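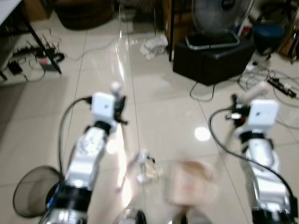
Já dá para deixar a casa entregue a um robô e ir trabalhar descansado?

Por enquanto, só quem tem muita paciência e pouca coisa no chão. As máquinas que existem fazem bocados de tarefas, em condições escolhidas por quem as vende, e a parte que falta continua a ser feita por nós.

Voltamos ao assunto neste número de julho a pedido de vários leitores, que nos escreveram depois da última ronda de anúncios. A Ritoden diz que tem um humanoide "pronto para o lar". A Kenex promete um modelo para oficinas e armazéns pequenos, com varredura no fim do turno incluída. A Trnka, mais discreta, fala em "assistência parcial" e não mostra preços. Lemos os três folhetos com um café ao lado e ficámos com a impressão habitual: muito verbo no futuro e poucas horas de serviço seguidas.

Comecemos pelo chão, que é onde os folhetos gostam de começar. Varrer parece a tarefa mais humilde da casa. Uma criança de seis anos percebe a ideia em meio minuto (fazer bem é outra conversa). Para uma máquina com dois braços, o problema é feio. É preciso segurar um cabo fino sem o deixar rodar, carregar na vassoura com a força certa, manter a pá encostada ao pavimento e coordenar as duas mãos enquanto o lixo foge para onde lhe apetece. O cotão voa e os grãos de arroz saltam. O risquinho de pó que fica sempre à frente da pá, aquele que qualquer pessoa resolve com três passagens e um palavrão, exige que a máquina repare que ele lá está, recue um pouco e tente outra vez.

E há a questão do que é lixo. Um papel amarrotado pode ser lixo ou pode ser o talão da garantia. Uma peça pequena no chão da oficina pode ser apara ou pode ser o parafuso que andamos a procurar desde manhã. O folheto da Ritoden resolve isto com uma frase: "o utilizador define as preferências". Pois define. Define objeto a objeto, e ao fim de uma semana já varreu a casa com as próprias mãos mais depressa.

Os cabos merecem um parágrafo só para eles. Quase todas as casas que conhecemos têm uma extensão no chão, e atrás dela um ninho de fios. Os aspiradores redondos, que já são produto maduro, continuam a enrolar-se neles. Um humanoide tem a vantagem de poder levantar o pé e a desvantagem de poder cair. Perguntámos à Kenex o que faz o seu modelo quando encontra um cabo atravessado no caminho. Responderam que recomendam "um ambiente preparado". Traduzido, quer dizer arrumar antes de chamar quem arruma.

Quanto a números, temos poucos, e é pena. A Randthorpe, que faz ensaios para compradores industriais, deixou-nos consultar o resumo de uma bateria de testes com tarefas de limpeza em piso liso. Em 500 tentativas de apanhar detritos com vassoura e pá, 44 acabaram com o chão limpo sem intervenção de um operador. O resumo não identifica as máquinas, e as regras eram severas: uma mão humana a endireitar a pá já contava como intervenção. Mesmo assim, 44 em 500 não é coisa que se ponha num anúncio, e de facto ninguém a pôs. 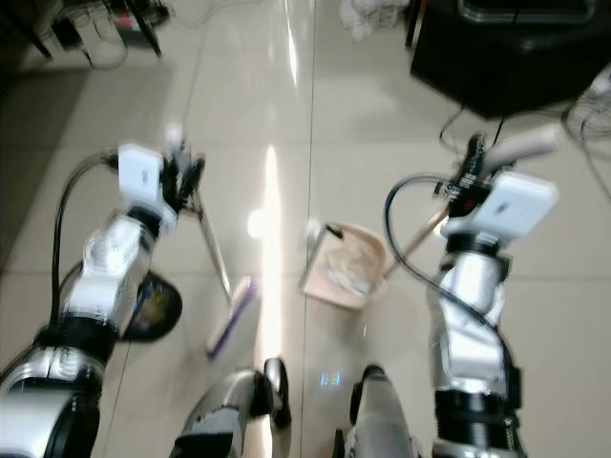
O mesmo documento dá um tempo mediano de 14 minutos por tentativa, contando as que falharam. Quem nos lê há mais tempo sabe que não somos fanáticos da rapidez. Se a máquina demora, mas trabalha sozinha enquanto estamos fora, tanto faz. O caso muda de figura quando alguém tem de ficar ao pé dela com o dedo no botão de paragem. Nessa altura estamos a pagar para ver varrer devagar.

E paga-se bem. A Ritoden cobra uma assinatura de 1.590 euros por mês, com manutenção, e sem dizer claramente o que acontece se a máquina riscar um móvel ou deitar abaixo uma ventoinha. Lemos as condições duas vezes. A secção sobre danos remete para um anexo, e o anexo não vinha no ficheiro. Pedimo-lo. À hora de fecho ainda não tinha chegado.

Há também a pergunta de quem está ao comando. Muitas das demonstrações que circulam são feitas com uma pessoa a guiar os braços à distância, o que é perfeitamente legítimo quando vem escrito. Raramente vem, ou vem em letra de formiga no canto do vídeo. A Trnka, justiça lhe seja feita, indica no folheto quais as tarefas que faz em modo autónomo e quais precisam de operador. Varrer com pá está na segunda lista. Limpar uma bancada desimpedida está na primeira, com a nota de que os objetos têm de ser retirados antes.

Vários leitores vão dizer que somos do contra, e um já disse. Escreveu-nos que há poucos anos nem se via um robô de pé com uma vassoura na mão, e que a este ritmo estaremos a engolir estas linhas. Pode ser que sim. A mão melhorou muito, isso reconhecemos. Agarrar um cabo de vassoura e não o largar já é mais do que víamos quando começámos a escrever sobre isto. Mas agarrar a vassoura é o princípio do trabalho, e os preços estão marcados como se fosse o fim.

Para as oficinas a conta é um pouco diferente. O chão é mais previsível, há horários e alguém pode marcar no pavimento por onde a máquina anda. Se o modelo da Kenex fizer a varredura de fim de turno num corredor direito, sem peças caídas, talvez se pague nalgum sítio grande. Numa serralharia de três pessoas, não vemos como. Continua a sair mais barato deixar a vassoura pendurada à porta e combinar quem lhe pega.

O que sugerimos a quem estiver tentado: peça a demonstração na sua casa ou na sua oficina, com o chão como ele costuma estar às seis da tarde. Não arrume nada. Pergunte se há operador e onde está sentado. Espalhe um punhado de arroz, entregue a vassoura e olhe para o relógio. E leia o anexo dos danos, se lho mandarem.

No próximo número regressamos à roupa: dobrar toalhas, que já vai saindo, e lençóis com elástico, que nem nós sabemos dobrar. Quem tiver experiência direta com alguma destas máquinas, alugada ou emprestada, escreva para a redação. Interessam-nos sobretudo as horas em que não correu bem.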